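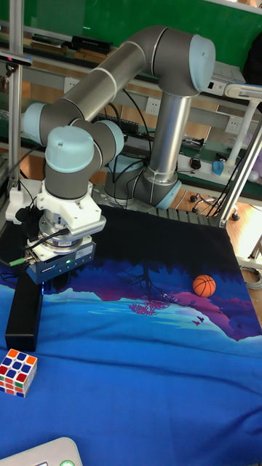
The arm's worst enemy is a bedspread

Shabnam Dhanial has looked after the same robot arm for long enough to have opinions about its moods. The arm, known in the building as Dovier after a label on the crate it arrived in, has six joints, a gripper and a job that sounds like a toddler's. It picks up small things and puts them down somewhere else. A Rubik's cube is a regular. So is a little basketball.

Flotbridge, the firm that employs them both, writes software for machines that have to handle objects they have not met before. The software gets the visitors and the cake. Dhanial gets the cables.

"People ask what the clever part is," she says. "I show them a cable tie."

Her mornings start with the gripper. Before the arm is allowed to move she runs a fingernail round every connector, pressing gently, because a plug can look seated and still be a hair short of home. The gripper has a small green light on the front. Green means there is power and someone on the other end of the line. It does not mean that all is well, a distinction that once cost her most of an afternoon.

Then comes the force sensor, the metal disc between wrist and gripper that tells the arm how hard it is leaning on the world. It has to be zeroed with the fingers hanging free, touching nothing, and with the cables lying as they will lie when the arm is working. Skip that last bit and the weight of a stray loop turns up in the numbers as a ghostly sideways tug. The arm will then spend the day politely correcting for something that isn't there.

The cables themselves run back along the arm from the tool, and routing them is the nearest thing the job has to an art. Too tight and the wrist pulls a plug out on its way round. Too slack and a loop swings into view of the camera at just the wrong moment. Dhanial has settled on a length she describes as "a bit more than seems sensible" and marks it with nail varnish.

Between the wrist and the sensor sits a white 3D-printed bracket. It is the fourth design. The first cracked along a layer line, the second was strong but hid a bolt head behind its own wall, and the third was perfect apart from being a mirror image of what was needed. The current one has done 2,180 picks without complaint. She checks its bolts every evening anyway, with a short hex key that lives in her coat pocket and has been through the wash 4 times.

Which brings us to the cloth. The table is covered in printed fabric, a black sky over a purple hillside with a tree and a pair of birds, and a great deal of turquoise at the bottom. Changing the cloth is part of the test. A camera that has only ever seen a plain tabletop gets ideas about the world, and a busy pattern shakes them out of it.

It also wrinkles. A fold that a person would not notice is a small hill to a finger that comes down to within a few millimetres of the table. Dhanial used to iron the cloths. Then the software team, led by a man named Arancibia who has never ironed anything in her presence, decided that wrinkles were valuable, and she was asked to stop.

"So now I put the creases back," she says.

Her remedy is a touch-off routine called Nulau, which takes 9 minutes. The arm lowers its closed gripper at a grid of 23 points, stops at the first whisper of force and writes down the height. Any point that reads high gets a second visit. If it still reads high, she gives the cloth a tug at the corner and begins again, a step missing from the written procedure.

Breakdowns, when they come, are seldom grand. One November the arm began stopping dead at the same spot in its swing, always after lunch. She swapped a cable, then a connector, then the cable back. The fault was a joint limit somebody had typed in with two digits the wrong way round, in a file used only by the afternoon's tests. The spare cable went back in its bag with a note on it reading "innocent".

She would like a proper cable carrier, and a second gripper so that one can be serviced while the other works. The request is in. In the meantime there is a jar of bolts, sorted by length, and tomorrow's cloth, which has flamingos on it.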